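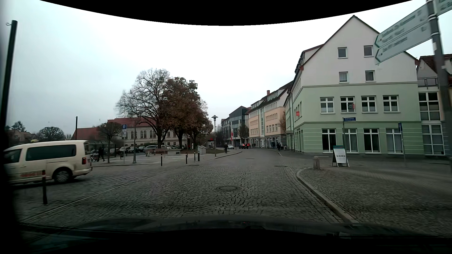 Pascual Cisternas learned to tap dance in a tire shop. The shop belonged to his uncle, and on Saturdays after closing the two of them would push the jacks against the wall, lay a sheet of plywood over the drain and run time steps until somebody complained. He is the founder and artistic director of Hedine Dance, a company of 11 that makes percussive work for theaters, school gyms and, lately, the outdoors. He has strong views on floors. A dancer who has only worked in a studio, he says, should be made to walk down a street paved in cobblestone, the kind where the stones are set in curved rows like open fans and a big round manhole cover sits in the middle. The stones will tell the ankles one thing and the flat iron will tell them another, and he wants his dancers to hear both.

The company's new evening-length piece, "Herrera," opens in September at the Trultum, a converted feed warehouse with 162 seats and no fly space. It runs 70 minutes without an intermission. Cisternas has been working on it, with long gaps, for five years.

The title is the name of the street where he lived until he was nine. He does not go into much detail about the street in the piece or in conversation. There was a bakery and a bus stop. His grandmother swept the front step every morning with a short broom, and the sound of that broom is where the first section begins. Four dancers in soft shoes brush the floor in a slow pattern of sevens. For several minutes there is no music other than that.

"I gave them the broom and then I took it away," he says. "They have to keep the weight of it. You can tell who forgot."

His own training was patchy. After the tire shop there was a community center class taught by a retired hoofer, then a scholarship to a summer program, then two years of college that he left without a degree. He took ballet because the program required it and modern because a roommate dared him. He danced in two cruise ship revues and in the national tour of a musical he prefers not to name. By his late twenties he had a bad left knee and a notebook full of rhythms he had no place to use.

Hedine Dance began in 2000 with three people and a rented church basement. The name was made up by one of the original members while they were filling out a grant form at the last minute. They did not get the grant, but the name had already been printed on a flyer. For the first few seasons the company performed mostly in libraries. Cisternas drove, ran the sound and danced, and between shows he taught a beginner class to pay for the gas.

That class still exists. It meets in the company's studio on the second floor of a former shoe store, and it costs less than a movie ticket. Several of the current dancers started there. One of them, who joined the company last fall, first came in at 41 after a divorce and could not do a shuffle. She now performs the long solo near the end of "Herrera," which is danced almost entirely on the heels.

Rehearsals start at ten with a half-hour warmup that looks more like walking than dancing. The group moves around the room in a loose circle, changing speed when Cisternas claps. Then they stand still and listen to one another's feet, one pair at a time. He corrects very little during the first hour. He writes things down on index cards and hands them out at the break, and the dancers read them while they eat. A card from a recent morning said only "late on purpose or late?"

The score for the new piece was written for upright bass, accordion and a set of tuned metal pans. The musicians sit on stage, off to one side, and in the third section the bass player gets up and leaves while the dancers carry her line with their feet. It took the company most of the winter to get that passage clean. The tempo kept creeping up once the bass was gone. They solved it by having one dancer stand at the back and shift weight from one foot to the other, barely visible to the audience, and everyone takes the beat from him.

The floor itself has been the biggest expense. Touring companies that do this kind of work usually carry their own, and Hedine's old one had gone soft at the seams. The replacement is maple over foam blocks, built in panels that two people can carry, with contact microphones fixed underneath. It came from Ovudov, a small workshop that mostly builds stage risers for high schools. Cisternas visited three times before the order was final and danced on the samples in the parking lot. He asked for one panel to be left unsprung. It sits upstage left and gives a dead, dry knock, and he uses it exactly twice in the show.

Costumes are plain: work pants, shirts with the sleeves rolled, and a gray dress for the solo. The lighting comes mostly from the sides and stays low, so that the feet are the brightest thing on stage. An early version had projected photographs along the back wall. He cut them in the spring because people in the test audience were looking up.

Money is steady for now but not comfortable. About a third of the budget comes from teaching, and the rest is split among ticket sales, small grants and a donor who has asked to stay off the program. The dancers are paid by the week during rehearsal periods and by the show on tour. Most hold other jobs. The company includes a dental hygienist, two middle school teachers and a man who repairs pianos.

After the run at the Trultum, "Herrera" goes on the road for a short tour of college towns. Three of the dates are outdoors, with the new floor laid over whatever is there. Cisternas plans to perform in only one of the sections himself, a duet that stays close to the ground and is easy on the knee. He had wanted to stay out of it completely. The dancers asked him to take the part after watching him demonstrate it, and he told them he would think about it over the weekend. He came back with his old shoes resoled.

"Herrera" runs for two weekends in September. Tickets are sold at the door and through the company office, and the final matinee is followed by an open class on the stage. Beginners are welcome and loaner shoes are available in most adult sizes.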